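Two-arm plate handling at an open day: why hold the plate on edge, and is the second arm needed?
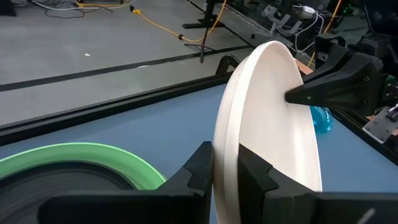 Question

I went to the Flenard open day and watched a two-arm cell working with tableware. The left gripper had a large white plate clamped upright between two black fingers, one on each face near the rim. The right gripper came in from the side with the pointed tip of one finger on the middle of the inner face.

I am planning a similar bench cell for a canteen return line, 1000 plates per shift. Two things I could not get answered on the day:

1. Is there a reason to hold the plate on edge and not flat?
2. Does the second arm do anything a better pair of fingers would not?

Budget matters. A second arm adds nearly 35 percent to our quote from Trekberg.

Last updated: July 8, 2025

Answer 1 (accepted)

On edge is the usual choice if the next step is a rack. The plate is already in the rack orientation, so you skip a regrasp. It also keeps the weight in the plane of the plate, and the fingers see less bending load than they would with a flat plate held out by its rim.

The weak point is rotation. Two fingers on the rim make a short contact patch, and a large plate can pivot about it when the arm accelerates. A contact at the center of the face, well away from the clamp, resists tipping in the direction it pushes. It does little for spin in the plane of the plate, so check that separately.

For your line I would test one arm first. Use soft pads with a groove matched to the rim, lower the acceleration, and log drops over a full shift. If the plates come in mixed sizes the groove will not fit all of them and the second arm gets easier to justify. Also consider a fixed post on the bench as the second contact. It costs very little and needs no motion planning, only a repeatable approach.

Answer 2

We run Molefe grippers with 2 fingers and never needed another arm. Ours are small plates though. Get rubber pads.

Answer 3

Check what your controller does about force when both arms touch the same part. If both are in stiff position control, a small calibration error ends up as load on the plate. We cracked several on a Nunance cell before setting one arm compliant.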